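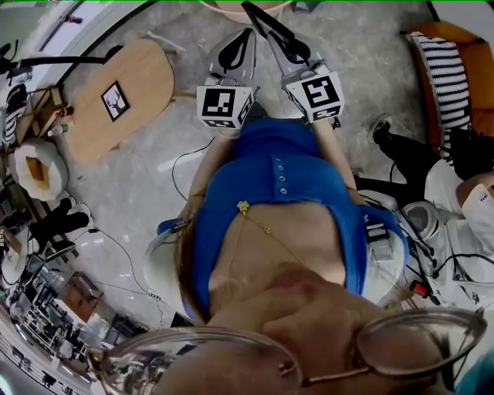 Cómo ordenar el rincón de la ventana: cables en el suelo, cosas en el alféizar y un cuadro sin sitio

orilla_clara

Buenas tardes a todos. Primero pido disculpas por mi español, lo aprendí de adulta y todavía escribo despacio.

Desde septiembre compartimos una sala en el edificio Oneck y me han encargado que la parte de la ventana quede más ordenada. No tenemos dinero para muebles nuevos, así que se trata de usar bien lo que hay. El suelo es gris claro con manchas en el dibujo, las paredes y el techo son blancos, y la mesa es de madera clara con el borde redondeado. Los colores me gustan y no quiero cambiarlos. Lo que me molesta son tres cosas.

La primera son los cables. Son negros y finos, y sobre un suelo tan claro se notan mucho. Van por el suelo al lado de los muebles y uno hace una vuelta bastante grande. Con el pie ya me enganché una vez, por suerte sin caerme.

La segunda es el alféizar. Es blanco y con forma curva, y como está a una altura cómoda todo el mundo deja algo encima. Una botella de refresco rojo, una ramita verde, una taza pequeña blanca, un bote gris oscuro con tapa, algo de cristal. Cada cosa es pequeña, pero juntas dan una impresión de parada de autobús.
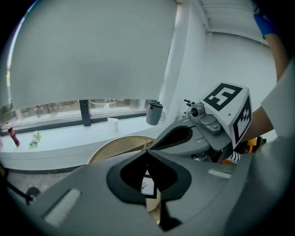
El estor es de color gris pálido y suele estar bajado casi hasta el final, de manera que la luz natural entra por una franja estrecha abajo, justo donde están las cosas. Por esta franja se ven los árboles y me da pena tapar lo único verde que tenemos. Si lo subo más, por la tarde el sol llega a la mesa y es difícil trabajar. No sé si existe una posición intermedia que sea buena para todos o si hay que moverlo varias veces al día.

La tercera cosa es un cuadro pequeño, con marco negro y paspartú blanco, que tiene una cabeza de ciervo con cuernos. Vive acostado encima de la mesa. A mí me parece bonito, pero allí ocupa lugar y tengo miedo de que alguien ponga un vaso encima. El contrato del alquiler permite hasta 2 agujeros por pared y preferiría guardarlos para una estantería.

¿Por dónde empezarían ustedes? También hay unos frascos pequeños en una superficie baja al lado de la mesa, pero de eso me puedo ocupar yo misma con una bandeja.

Gracias por leer hasta aquí.

tornillo_paciente

Hola. Yo empezaría por los cables, por seguridad, y dejaría lo bonito para después.

Antes de comprar nada, haga un recorrido de cada cable desde el enchufe hasta el aparato y escriba en una cinta de papel a qué pertenece. Ponga la cinta en los dos extremos. En mi oficina anterior encontramos así un cargador que no cargaba nada desde hacía meses.

Después mire cuáles se quedan siempre en el mismo lugar. Esos pueden ir por la pared, pegados al zócalo, dentro de una canaleta. Yo usé la canaleta adhesiva de Maltik, que se vende en tramos de 900 mm y se corta con una sierra fina. La blanca sobre pared blanca casi desaparece. Conviene limpiar la pared con alcohol y esperar a que se seque, porque si queda polvo el adhesivo se suelta en una semana, por lo menos a mí me pasó. Pregunte también al propietario si admite adhesivos. Al quitarlos, a veces sale la pintura.

Para un cable que tiene que cruzar el paso hay pasacables de goma, bajos y con los lados inclinados. Existen en gris. No es elegante, pero se pisa sin tropezar. Lo que no haría es poner una alfombra encima: el cable se mueve debajo, se forma un bulto y nadie ve si está dañado.

Y el cable que hace una vuelta grande seguramente es demasiado largo para su distancia. Recoja lo que sobra con una tira de velcro cerca del enchufe, en forma de ocho y sin apretar. Si es un alargador que alimenta algo potente, mejor no lo enrolle y cambie por uno más corto.

Sobre el estor no le puedo decir mucho, en mi casa tengo cortinas.

lamina_y_papel

Me gustaría contestar por el cuadro y por el alféizar, que son temas que me interesan más que las canaletas - perdón al compañero de arriba, su respuesta es muy completa.

Un cuadro pequeño no necesita agujero. Hay tiras adhesivas para colgar que se retiran estirando hacia abajo. Yo pondría 2 pares, uno en cada esquina superior, aunque el peso sea poco, y un punto de masilla abajo para que no se incline. Pese el cuadro en una balanza de cocina y compare con lo que dice el paquete. Si el vidrio es de verdad y no plástico, sea generosa con el margen. Con el marco negro y la pared blanca tiene ya un contraste fuerte, no hace falta acompañarlo con nada. Lo colgaría en una pared donde el sol no da directamente, para que el papel no se ponga amarillo.

Si no quiere usar adhesivo, un atril pequeño de sobremesa también sirve. El cuadro de pie ocupa mucho menos que acostado, y nadie le pone un vaso encima.

El alféizar yo lo dividiría. La ramita verde se queda, porque ahí tiene la luz y se junta visualmente con los árboles de fuera. Si está en agua, cámbiele el agua cada 2 días. Si está en tierra, toque con el dedo antes de regar. La taza y la botella se van a un lugar para bebidas, aunque sea una bandeja en otro mueble. Mientras no exista ese lugar, las cosas volverán a la ventana, por muchos carteles que ponga. El bote con tapa depende de lo que guarda: si se usa cada día, que esté a mano, pero en el extremo, junto a la pared.

Con el estor tuve el mismo problema en un piso orientado al oeste. Al final hicimos una marca con lápiz, muy suave, en el lado del marco. Por la mañana el estor está arriba y después de comer alguien lo baja hasta la marca. Encontrar la altura nos costó varias tardes, sentándonos cada vez en una silla diferente.

orilla_clara

Muchas gracias a los dos. Ya encargué las cintas y el velcro. Lo de la marca con lápiz me parece muy práctico, voy a proponerlo esta tarde. Para el ciervo creo que elijo el atril, así no discuto con el propietario por la pintura.

Una duda más para tornillo_paciente: ¿la canaleta se puede doblar un poco? El alféizar es curvo y no sé si la pared de debajo sigue la misma línea.

tornillo_paciente

La rígida no se dobla. Hay una versión flexible, con ranuras por detrás, que acepta curvas amplias. Ponga primero una tira de cartón contra la pared y mire si queda aire detrás. Si casi no queda, con la rígida cortada en trozos más cortos le va a bastar.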